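Ticket 637: gripper stalls short of closed, grasp reported as empty
Project: Plilura arm, simulation branch
Location: Clullbridge shared workshop, bench 2
Opened: 25th September
Status: open, workaround in place
Priority: normal

Summary
In the simulated living room the gripper closes on the small grey block, stops where it should, and the controller reports an empty grasp. The arm then opens and starts the pick again. The real gripper on the bench does not do this with the printed block.

Setup
Controller build 428, Verodlow driver, stock finger model. Room file is the one with the white upholstered seat beside the dark wood table. Physics step left at the default. No changes to the arm description file since January.

Steps to reproduce
Load the room file and home the arm.
Run the pick routine on the grey block.
Watch the grasp flag in the log after the close command.

Expected
Flag goes true once the fingers stop moving.

Observed
Flag stays false. The log shows up to 11 retries before the routine gives up and parks the arm.

Log of work

Entry 1
Checked the obvious first. Finger joint limits match the drawing. Close command arrives once and is not being overwritten by the homing routine. Power-cycled the bench controller anyway, no change in the sim as expected.

Entry 2
Swapped the Verodlow driver for the older Effiong one. Same fault, so the driver is probably fine. Put Verodlow back. The Effiong driver also reverses the sign on finger effort, so anyone repeating this should flip it or the numbers make no sense.

Entry 3
Turned on contact reporting. Contacts are listed between the block and the finger linkages, but none against the named fingertip pads. The grasp check only reads the pads. That would explain a false flag with the block held.

Entry 4
Moved the pick target toward the table side to rule out the seat cushion fouling the fingers. No difference to the flag. Put the target back.

Entry 5
Paused the run after the close command and saved the wrist view. The block sits tilted between the fingers, with one end under the right linkage.
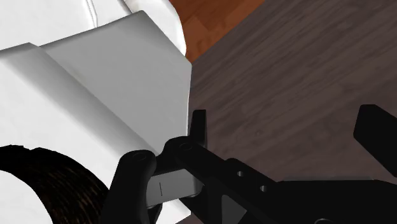
Wrist view, paused after close. Grey block between the fingers, white upholstery behind.

Entry 6
Added the linkage bodies to the grasp check as a temporary measure. Flag now goes true and the retries stop. This is a workaround only – it will also pass a bad grip, and a tilted block is a bad grip for the placing step.

Entry 7
Compared the approach height in the sim file with the bench file. The sim value is lower. The offset was entered from the wrist flange in one file and from the fingertip in the other. Have not changed either yet, as the placing routine reads the same value.

Still to do
Pick one reference point for the offset and use it in both files.
Rerun the pick with the corrected height and contact reporting left on.
Take the linkage bodies back out of the grasp check.
Leave this ticket open until the pads show contact on their own.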